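Birkamlow House Residents' Association
Minutes of the kitchen meeting, December
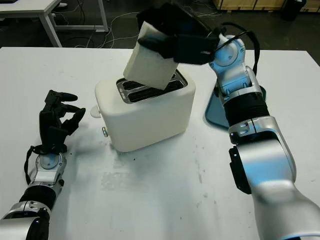 Present: Braulio Tlapale (chair), flats 2, 3, 5, 8, 9 and 11. Minutes by flat 5.
Apologies: flat 7. Flat 4 sent a note, read out under item 3.

The meeting opened at 7.15 pm in the shared kitchen.

1. Minutes of the last meeting

Agreed, with one correction. The previous minutes said that residents "welcomed" the proposal to change the breakfast arrangements. Flat 9 said she had not welcomed it and did not remember anyone else doing so. "Welcomed" to be changed to "heard".

2. Matters arising

The cupboard door next to the window has been rehung. Flat 3 said it still drops when opened past halfway. The chair said he had tried it and it seemed fine to him. It was tried again during the meeting and it dropped. Carried forward.

The bread bin lid has not been found.

3. The toaster

The chair proposed that the house settle on one shared two-slot toaster, in cream, and that privately owned toasters be taken back to people's own flats by the end of the month. There are at present too many on the worktop and two of them can't be plugged in without unplugging the kettle.

Flat 8 asked what was wrong with the old four-slot one. The chair said that one side no longer stays down. Flat 8 said that in that case it was a two-slot toaster already and would cost us nothing.

Flat 11 asked about thick bread. A slice cut from a proper loaf has never gone into any toaster in this building without being leaned on. The chair said that thick white sliced would go in. Flat 11 said that the bread she was asking about was not thick white sliced. She would like to see her own loaf tried before any money is spent, and this was agreed.

Flat 2 disliked the colour. Cream shows fingerprints and goes yellow beside a cooker. The chair said it could be wiped. Flat 2 asked who by.

There was a long discussion about the lever. Flat 3 has small hands and a bad wrist and wants to know how stiff it is. The chair had not measured this and doubted that it could be measured. Flat 3 is to try one in a shop and report back.

The settings knob was also discussed. Flat 9's view is that numbers on toasters mean nothing and that a four on one is a two on another. She has a Troker at home in her own flat which burns everything above one. The chair suggested a card on the wall saying which setting to use. Flat 9 pointed out that there was a card for the dishwasher and asked whether anyone present had read it. Two had.

Note from flat 4, read out in full: "I do not eat toast. I will not be paying for a toaster. I did not pay for the waffle iron either and I was right about that."

The chair said that the waffle iron was a separate matter.

Prices: the chair had looked at the Fudlow and thought it good value. Flat 8 said that good value depended on how long it lasted, and that the guarantee on the last one had run out 12 days before it broke. The chair agreed to find out the length of the guarantee and what it excludes, including crumbs.

Decision: no purchase yet. Spending limit set at 90 pounds, against the wishes of flat 8, who wanted it lower, and flat 4, in writing.

4. Where it would stand

If a toaster is bought it should go on the white table and not under the wall cupboards. Flat 5 raised the scorch mark under the left-hand cupboard, which was put down to "age" in the last inspection and is exactly as wide as a toaster.

Flat 2 said that the table was meant for eating at and would fill up with jars within a week. The chair thought people could be trusted to put jars away. This was not put to a vote.

The lead must not run across the floor. Flat 11 to see whether it would reach the socket by the door.

5. Crumbs

Whoever makes toast is to empty the tray. It was noted that this has been the rule all along. Flat 3 asked how it would be different this time, and the chair said there would be a reminder in the newsletter. Flat 3 asked for her doubts to be minuted.

Toasters are to be left to cool before anyone takes the tray out or wipes the metal round the slots. Knives are not to be used to get bread out. Flat 9 said wooden tongs would do, and offered a pair, provided they are not used for anything else and come back.

6. Funds

The kitchen fund stands at 1,617 pounds. The chair described this as healthy. Flat 8 reminded the meeting that the Jaramillo quote for the worktops has not been paid or turned down, and that the fund will look less healthy when it is. The chair to ring Jaramillo and get a yes or no on whether the price still stands.

7. Any other business

Flat 2 asked for the fridge shelves to be labelled again. The last labels came off in the damp. Agreed, if flat 2 does it.

Flat 11 asked that agendas go out sooner than the afternoon of the meeting. The chair apologised and said he would try. Asked for a date, he said he would try.

Actions

Braulio Tlapale: guarantee on the Fudlow; call to Jaramillo; cupboard door.
Flat 3: stiffness of lever.
Flat 11: loaf; length of lead.
Flat 9: tongs.
Flat 2: fridge labels.

The meeting closed at 8.40 pm. Next meeting to be fixed once the guarantee is known.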